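5.3 The stale-width fault

By the end of the second week we had a policy that cleared tables well enough to make us happy and a fault that made us anything but. It is our favorite finding in the whole project, and it deserves a section of its own.

The symptom was simple. During table clearing, the Fladano arm would reach for a light item, close its fingers, and keep closing. A stiff item stopped the fingers and the lift went ahead. A soft or hollow one folded, and the controller, seeing the width still shrinking, went on asking for more force until the current limit tripped. The arm then froze with the item pinched and had to be released by hand. We lost 13 runs this way before we understood what we were looking at. In 2 of them the item sprang free during the release and landed on the floor, well outside the marked zone, and after the second one we stopped all work near the arm until the cause was found.

Our first guess was the motor. The Skekorico drive in the left finger had been swapped shortly before the first freeze, and the timing looked damning. We put the old drive back and the fault stayed. Our second guess was the force threshold, which we lowered in steps. That made the freezes rarer and the drops much more common, a miserable trade, and it told us we were treating the wrong thing.

The real cause sat in the training data. Each demonstration was recorded with a hand-held gripper, and the opening between its fingers was logged next to the video. The logger, Danko, wrote a new width only when the value had changed by more than a set amount. Between writes it repeated the old one. For a rigid item this does no harm, as the fingers stop and the width really is constant. For a bag, an empty cup or a thin bottle, people close slowly and with great care, and a slow close can creep along under the write threshold for a long stretch. In the log the hand looks still. Then the width jumps. The policy learned exactly that: wait, then shut hard.

We went back through all 1,264 demonstrations with Homero, our replay viewer, and marked every one in which a flat stretch of width was followed by a jump. The fault clusters where one would expect it to, in the home recordings with soft packaging on the table. Figure 7 is taken from one of these. Between the open pads and the objects there is very little to tell a camera how hard anything is: a Pepsi bottle on its side with only a little liquid in it, a clear plastic cup tipped over, snack packets, a wadded green bag. A person knows at a glance to go gently with the cup. The policy has only the picture and the logged width, and in these recordings the width was wrong at the very moment it mattered most.
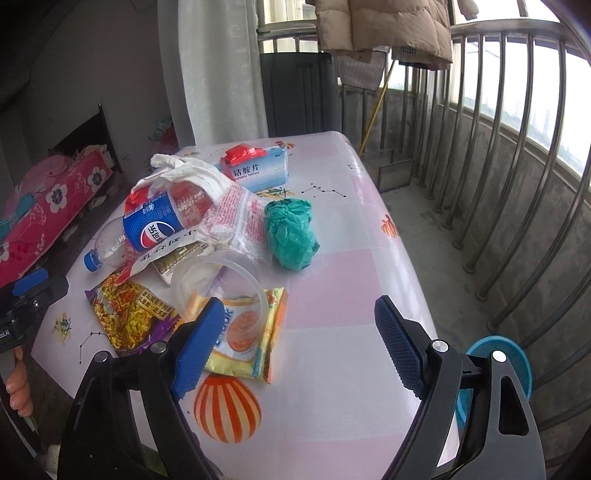

Figure 7. Table clearing with the hand-held gripper, pads open. Cluttered tables with light packaging were the recordings most affected by the stale-width fault.

Danica Kubíček objected, on reading a draft of this section, that we were letting the controller off too lightly: a bad log may explain why the fingers shut hard, but a safe gripper should refuse to shut that hard on anything it cannot feel pushing back, whatever the policy asks for. We agree, and the point changed what we did next. The repair now has two parts. The logger writes the width at every tick, changed or unchanged, and the controller carries its own closing-speed cap, which the policy cannot override. The cap lives in the drive firmware, so a fault higher up the stack cannot remove it.

The flagged demonstrations could be partly saved. Marcela Oravec wrote a small tool that measures the pad spacing from the video and fills in the missing values, and where the pads were hidden by an object we threw the recording out. Retraining on the repaired set took no change to the model at all. We then ran 2,000 grasps on soft and hollow items with the cap in place and saw no freezes. The bottles still come up at odd angles, and thin bags still slip now and then, but those are ordinary grasping errors and we are delighted to be back to working on them.

One open question remains. The width jumps are easy to find once one knows to look, yet our standard checks passed every one of these files. The checks asked whether a value was present and within range. A repeated value is both. We have since added a test for flat stretches that compares logged width with pad motion in the video, and we would love to see how it does on recordings made with other loggers.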